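Staffroom Talk > Literacy and EAL/D > Writing assessment

Thread: Scrapping the first-language planning sheet, anyone else?

Started by pudden_lane

Our leadership has come back from a network day and wants to drop the first-language planning sheet from the middle years writing block. For those who haven't used one, it's a single page where EAL/D kids can jot ideas in whatever language they like before they draft in English. We've had it for 8 years. The replacement is a program called Nurkumach, which is all sentence frames and timed drafting, in English from the first minute.

The presenter put up a slide saying kids who planned in English only gained more over two terms. 509 students, big green arrow, no author, no journal. I asked where it was published and was told the slides would be emailed. That was in April. I have not been emailed.

I'm not even attached to the sheet. Half of mine leave it blank. But I'd like to see something better than an arrow before I bin it. Has anybody run Nurkumach for a full year?

----

Re: Scrapping the first-language planning sheet
gajewski_d

We ran it for three terms. The frames are fine. They're the same frames every literacy consultant has been selling since I started teaching, with nicer fonts. What bothered me was the scoring. The program marks its own tests, and the end test uses the same frames the kids have been drilled in all year. Of course they go up. Give them a blank page and ask for a letter to the council and you get "Firstly, I believe that" and then a long silence.

Dorota

----

Re: Scrapping the first-language planning sheet
marker_pen_839

Devil's advocate. What evidence was there for the planning sheet when you brought it in? I've been at three schools that used one and it was always because someone had been to a talk. If we're going to be hard on the arrow slide we should be just as hard on the thing it's replacing.

My own year sixes plan in English by choice, nearly all of them. The ones with strong Arabic or Vietnamese can speak it at home but can't write it, so "plan in your language" is asking them to do something harder than the actual task. We give it to them as a kindness and they sit there embarrassed.

----

Re: Scrapping the first-language planning sheet
pudden_lane

Fair hit. It came in before me and I've never seen anything written down about why.

On the kids who can't write their home language, though, ours can talk the plan through with a partner. That's on the sheet as an option. Whether teachers read that far is another matter.

----

Re: Scrapping the first-language planning sheet
LudgerS

I think marker_pen is describing a problem with the sheet and then using it against the idea. A child who can't write Arabic can still think in it. I did my schooling in German until I was twelve and for years afterwards I'd organise an argument in German in my head and then go hunting for the English. Take that away and I'd have written shorter, safer sentences. I did write shorter, safer sentences in exams, now that I think of it.

----

Re: Scrapping the first-language planning sheet
marker_pen_839

With respect Ludger, that's one bloke remembering year seven. You'd jump on me if I tried that.

----

Re: Scrapping the first-language planning sheet
LudgerS

I would, yes. I still think it's right.

----

Re: Scrapping the first-language planning sheet
xrobles

Can we go back to the 509? I've sat through what sounds like the same presentation. I asked how the two groups were put together. The answer was that schools chose which version to run. So the English-only group was schools that wanted English-only, and my guess is a fair few of those had kids who were further along to begin with. The presenter said they'd "controlled for that" and moved on to the next slide. Controlled how? With what? There was a coffee break straight after and she was gone.

I don't think anyone's lying. I think a company had some data, somebody made a chart, and the chart has been to more conferences than I have.

----

Re: Scrapping the first-language planning sheet
hs_bae

Something I don't see mentioned is how the writing gets marked. We use the Manríquez rubric, where ideas and vocabulary are scored separately from grammar and spelling. When I looked at my lot that way, the kids who talked in Korean or Dari first had more ideas on the page and about the same number of errors as everybody else. Under a single overall mark you'd never see it, as the errors swamp everything.

It's one class, so don't quote me at your principal.

Hyun-seo

----

Re: Scrapping the first-language planning sheet
gajewski_d

Was it you marking, and did you know which kids had talked first?

----

Re: Scrapping the first-language planning sheet
hs_bae

Yes and yes. I know. I'd like to swap scripts with another class this term and mark them blind, if I can get anyone to agree to the extra marking.

----

Re: Scrapping the first-language planning sheet
FulgencioB

Parent here, hope that's allowed. My daughter is in a school that switched to Nurkumach last year. What we noticed at home is she stopped asking us things. Before, she'd come to the kitchen and say in Spanish, what do you know about floods, what was it like when the river came up in your town, and that would go in her writing. Now the homework is to fill in five frames and she can do it on the bus. Her marks are up, I'll be honest about that. I don't know what I think.

----

Re: Scrapping the first-language planning sheet
xrobles

Allowed and welcome. That's more useful than the slide.

----

Re: Scrapping the first-language planning sheet
marker_pen_839

I'd be careful there too. Marks going up is not nothing, and for a kid heading into high school it might matter more to her than a nice chat about floods. We get sentimental about home language and then the same kids get dropped into the bottom set because they can't write a paragraph under time. I've watched it happen. Timed drafting is dull and I do it every week.

----

Re: Scrapping the first-language planning sheet
FulgencioB

It was not a nice chat, my uncle lost his house. But I take your point about high school.

----

Re: Scrapping the first-language planning sheet
marker_pen_839

Sorry. That was careless of me.

----

Re: Scrapping the first-language planning sheet
pudden_lane

Okay, practical question, as I have to take something to the team meeting. I've been told I can have one term to try things "if it's structured". Sako, who does our data, is willing to help but wants it kept small. If you had one term, two classes and no money, what would you do?

----

Re: Scrapping the first-language planning sheet
xrobles

I'd do the following, and I'd write it down before you start so nobody can shift the goalposts afterwards, you included.

1. Both classes do the same cold write in week one. No frames, no sheet, same topic, same time limit. Photocopy the lot and take the names off.

2. Before each big piece, 10 minutes of planning. One class in English only, the other in any language, spoken or written. Swap the classes over at half term so you're not just measuring which class has the better teacher.

3. Give everyone the same thing to write about. If you let them choose, the confident kids pick something they already have the English for. I put one ordinary object on the table, and the task is to explain it to someone who has never come across it. Last time it was a floppy brown hat and a wire stand.
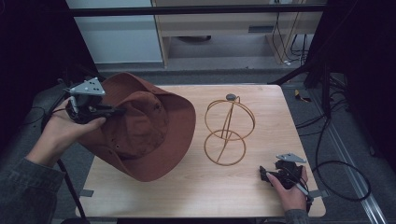

4. Have someone else mark them. Ideas and vocabulary separate from grammar and spelling, as Hyun-seo says. The marker shouldn't know which half of the term a script comes from.

5. Cold write again in the last week, new topic, still no frames.

It won't prove anything. Two classes never will. But you'll have scripts you can put in front of people, and they'll have an arrow.

----

Re: Scrapping the first-language planning sheet
marker_pen_839

Swapping halfway muddies it. If talking in their own language teaches them to plan, they'll carry that into the second half and your English-only stretch gets the benefit.

----

Re: Scrapping the first-language planning sheet
xrobles

True. If you don't swap, it's teacher against teacher. Pick your poison. I'd still swap, and look at the first half by itself as well.

----

Re: Scrapping the first-language planning sheet
gajewski_d

Also put the Nurkumach frames in front of them once, near the end, and see whether the kids who never used them do any worse. I suspect it takes about a fortnight to learn a sentence frame, and schools are paying for a year of it.

----

Re: Scrapping the first-language planning sheet
LudgerS

And ask the children which way they liked. It won't count as data with your leadership but I'd want to know.

----

Re: Scrapping the first-language planning sheet
hs_bae

pudden_lane, if you go ahead, I'll mark your scripts blind and you can mark mine. Message me. I'm on most evenings after 8.

----

Re: Scrapping the first-language planning sheet
pudden_lane

Done, messaging you now. I've sent the first two steps to Sako, who has already asked what happens with the kid who joins in week five. Does anyone leave new arrivals out of the comparison, or do you keep them in and mark them separately?

----

Re: Scrapping the first-language planning sheet
gajewski_d

Keep them in the room, leave them out of the table, and say so at the bottom in writing. That's more than the slide did.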